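**Nach Jahren weg von Besari? Akku, Ladegrenze und die leidige 13-Zoll-Frage**

**kabelsalat_ost**

Moin zusammen,

ich brauche mal eure Meinung, bevor ich etwas Dummes mache. Mein Besari ist jetzt fünf Jahre alt, 13 Zoll, das kleine silberne, und eigentlich liebe ich das Ding. Die Tastatur ist super, es passt in jede Tasche, und ich weiß blind, wo alles ist. Aber seit dem großen Update im September ist der Akku eine Katastrophe. Ich ziehe den Stecker, trinke einen Kaffee, und dann will er schon wieder an die Leitung. Vorher bin ich damit locker durch den Nachmittag gekommen.

Jetzt liegt bei mir ein Prospekt von Jovside auf dem Schreibtisch (ja, auf Papier, so was gibt es noch) und ich gucke da ständig rein. Mattes Display, richtiger Kartenleser, Netzteil über USB-C, das auch am Handy funktioniert. Und der Preis ist auch nicht schlimmer als bei Besari. Andererseits hängt mein halbes Leben an dem Besari-Kram: die Notizen, die Fotos, die Erinnerungen, die mir auf der Uhr angezeigt werden. Umziehen heißt exportieren, und vor dem Export graust es mir jetzt schon.

Ich mache nichts Wildes damit. Mails, Fotos sortieren, ein bisschen Schnitt, und abends kleine 3D-Sachen, da geht der Lüfter dann auch an.

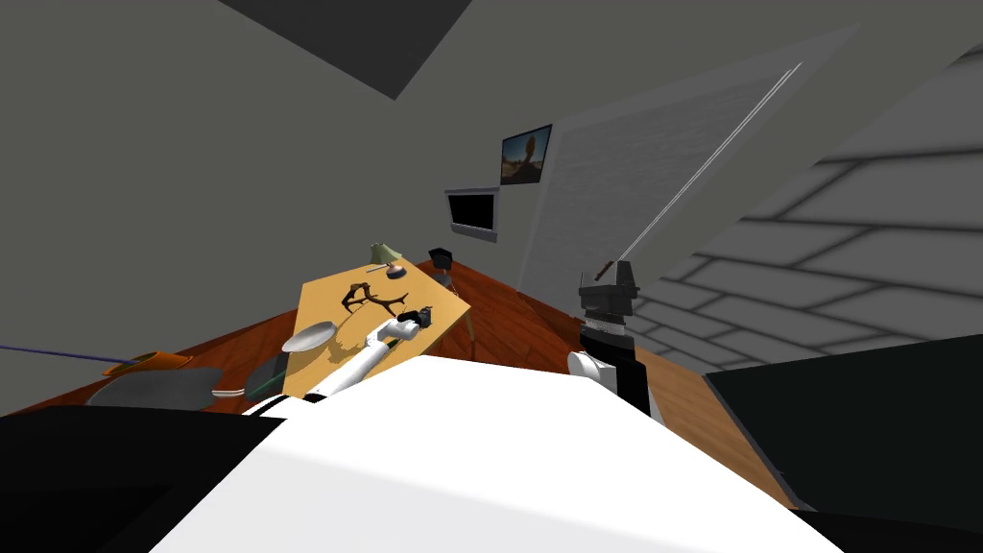 Weißer Arm über dem Holztisch, rechts der zweite mit der dünnen Stange

Also: Akku tauschen und noch ein paar Jahre dranhängen, oder gleich wechseln? Hat das hier jemand mal durchgezogen?

---

**mirabelle77**

Akku tauschen. Punkt. Ich verstehe sowieso nicht, warum alle gleich ein neues Gerät wollen, wenn ein Teil schwächelt. Ich habe meinen vorletzten Winter bei Skarkerano machen lassen, Termin online gebucht, morgens abgegeben und am Nachmittag wieder mitgenommen. Seitdem läuft er wie am ersten Tag.

Und schau bitte vorher mal in die Einstellungen unter Energie. Seit dem Update ist da bei vielen die Ladegrenze auf 80 Prozent gestellt, ohne dass man gefragt wurde. Bei mir war das auch so, und ich habe mich wochenlang gewundert!

---

**kabelsalat_ost**

> Seit dem Update ist da bei vielen die Ladegrenze auf 80 Prozent gestellt

Oh. Ja. Ist bei mir auch an. Ich hab's jetzt rausgenommen und lade mal voll. Das erklärt aber trotzdem nicht, warum er nach einem Kaffee leer ist, oder? So lange trinke ich nun auch nicht.

---

**nachtbus**

Nee, das erklärt es nicht. Die Grenze kostet dich ein Fünftel, der Rest ist Verschleiß oder irgendwas, das im Hintergrund rödelt. Nach so einem Update wird gern tagelang die Fotosammlung neu indiziert. Lass ihn mal eine Nacht am Strom mit offenem Deckel und guck morgens in die Aktivitäten, was oben steht.

Was Skarkerano angeht, muss ich mirabelle77 leider widersprechen. Ich war da auch und habe ein Gerät zurückbekommen, bei dem die Leertaste geklemmt hat. Wurde nachgebessert, klar, aber ich bin zweimal durch die ganze Stadt gefahren und hatte einen Nachmittag lang keinen Rechner, obwohl ich ihn gebraucht hätte. Ich würde direkt zu Besari schicken. Dauert länger, dafür hast du hinterher einen Ansprechpartner.

---

**mirabelle77**

Bei Besari zahlst du aber fast das Doppelte, und die tauschen dir das halbe Gehäuse gleich mit, weil der Akku verklebt ist. Klemmende Leertaste ist ärgerlich, kann passieren, ist bei mir nicht passiert. Man kann auch jedem Betrieb aus einer einzigen Reparatur einen Strick drehen.

---

**nachtbus**

Ich drehe keinen Strick, ich erzähle, wie es war. Er hat ja gefragt.

---

**funkloch_sued**

Ich bin den anderen Weg gegangen und bin vor 18 Monaten von Besari zu Jovside gewechselt, nach einer halben Ewigkeit mit Besari (Rechner, Handy, Kopfhörer, das volle Programm). Meine Eindrücke, ganz subjektiv:

- Das matte Display ist ein Traum, gerade auf dem Balkon. Ich will nie wieder spiegeln.
- Das Trackpad ist schlechter. Man gewöhnt sich dran, aber es bleibt schlechter.
- Standby ist Glückssache. Mal verliert er über Nacht fast nichts, mal wache ich auf und er ist tot. Den Grund habe ich bis heute nicht gefunden.
- Akku im Betrieb: sehr gut, und er ist geschraubt. Sechs Schrauben, Deckel ab, fertig.

Die Notizen habe ich mit Karakaya rübergeholt. Das Programm ist potthässlich und die Oberfläche ist nur halb übersetzt, aber es hat alles mitgenommen, auch die Anhänge. Nur die Ordner waren danach alle flach in einer Liste, die habe ich an einem verregneten Nachmittag wieder einsortiert. Wenn du vorher Schlagwörter vergibst, sparst du dir das — die bleiben nämlich erhalten.

Was mir wirklich fehlt, ist dieses nahtlose Zeug. Am Handy kopieren, am Rechner einfügen. Das macht man tausendmal, ohne es zu merken, und dann ist es weg und man steht da wie der Ochs vorm Berg. Es gibt Apps dafür, aber die laufen mal und mal nicht.

Rendern geht auf dem Jovside übrigens flott. Er wird hörbar, aber nicht unangenehm, eher so ein tiefes Rauschen. Mein alter Besari hat dabei gepfiffen wie ein Teekessel.

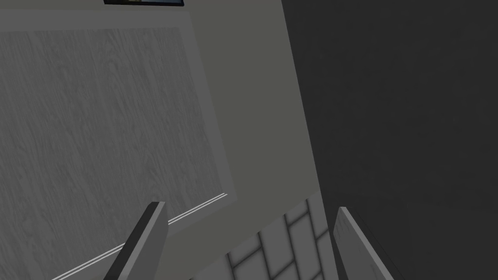 **tintenfleck**

Beim Trackpad stimme ich zu, beim Standby überhaupt nicht. Mein Jovside lag zwei Wochen in der Schublade und hatte danach noch mehr als genug. Hast du im BIOS den tiefen Schlaf eingeschaltet? Der ist ab Werk aus, warum auch immer. Menü Power, ganz unten, dann neu starten. Danach braucht er beim Aufklappen einen Moment länger, das ist der Preis dafür.

Und kabelsalat: Wenn du an der Uhr hängst, vergiss den Wechsel. Die Besari-Uhr redet mit nichts anderem. Ich habe meine damals verkauft und trauere ihr ein bisschen nach.

---

**funkloch_sued**

Tiefer Schlaf war aus! Probiere ich heute Abend. Wenn das die Lösung ist, ärgere ich mich schwarz.

---

**kabelsalat_ost**

Ihr seid klasse, danke! Kurzer Zwischenstand: Ich habe ihn über Nacht laufen lassen, wie nachtbus gesagt hat, und in den Aktivitäten stand tatsächlich die Fotosuche ganz oben und hat gefressen ohne Ende. Heute früh war sie durch. Seitdem hält er besser, aber so wie früher ist es nicht, und der Systembericht sagt „Wartung empfohlen“.

Ich tendiere jetzt zum Akkutausch. Die Sache mit der Uhr hatte ich gar nicht auf dem Schirm, und die gebe ich nicht her — die weckt mich jeden Morgen um halb sechs, ohne dass das ganze Haus wach wird. Nur ob Skarkerano oder einschicken, da bin ich noch nicht schlauer als vorher.

---

**nachtbus**

Einschicken. Vorher Backup, und zwar eins, das du auch mal geöffnet hast.

---

**mirabelle77**

Skarkerano. Und beim Abholen tippst du halt einmal auf die Leertaste.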